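Workshop Forum > Simulation > Grippers and cameras
3 min read

Wrist camera sees mostly gripper. Change the fingers or move the camera?

I'm comparing two parallel grippers in simulation before we spend money on either. One is modelled on the Esten, with short blocky fingers on a wide flat palm. The other is the Maltex, which is longer and thinner and costs what you'd expect something longer and thinner to cost. Same arm, same controller, same camera mounted at the wrist, 100 attempts each at picking small things off a dark stepped shelf.

The Esten is losing, and I'd like to know if it deserves to. Its palm fills the whole bottom of the view, so whatever the arm is about to grab slides out of sight just when I'd quite like to see it. The Maltex hides less but has its own hobby, which is knocking things down a step. My manager wants a recommendation by August and would prefer it to be a short one. 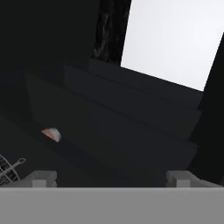
Posted by fimthorpe_bench in Grippers and cameras

That's the Esten, open, before an attempt. The target is the little pink and white dome on the lowest step, well up and left of the gap between the fingers. The wire strainer sort of thing by the left finger is clutter and is meant to be ignored, a point I have yet to get across to the controller.

So do I raise the camera, tilt it, or accept that the fingers are wrong for the job? I've tried 2 tilt angles and disliked both.

Vsevolod Yurchenko

Move the camera first. You are comparing grippers through a view that suits one of them better, so at present you're partly comparing camera brackets. Give each gripper the mounting its maker would give it, then run your attempts again and keep the light and the starting positions the same.

Raise it before you tilt it. Tilting down gets you more palm, and you seem to have plenty. You want both fingertips in view and as thin a strip of palm as you can manage.

Also look at your lighting. You have a big white patch top right and nearly everything else is close to black. I can hardly find the edges of those steps, and I have been told what they are. If your controller is judging depth from colour pictures it will be guessing too. Put a dim light in from the side and see how many of the Esten's failures were the Esten.

The Maltex knocking things over is probably approach speed. Halve it over the last stretch and report back.

cavalcanti_fan

get a Cavalcanti. we had 2 of the others and sold both

Myroslav Horobets

Agree with Vsevolod on the light, less so on the camera. If the real arm is going to carry the camera where it is now, a nicer position in simulation only puts off the bad news. Ask whoever is building the bracket before you touch anything.

I'd split the results as well. Count runs with the clutter and runs without it separately. A rounded thing with a flat bottom is a fair test of fingers, but a wire handle lying across the approach is a test of planning, and you'll end up blaming the gripper for it. I did this for most of a spring.

If you do keep the Esten, try it with the wrist turned a quarter. It changes which side of the object the blocks come down on, and on a narrow step it may matter more than the tilt.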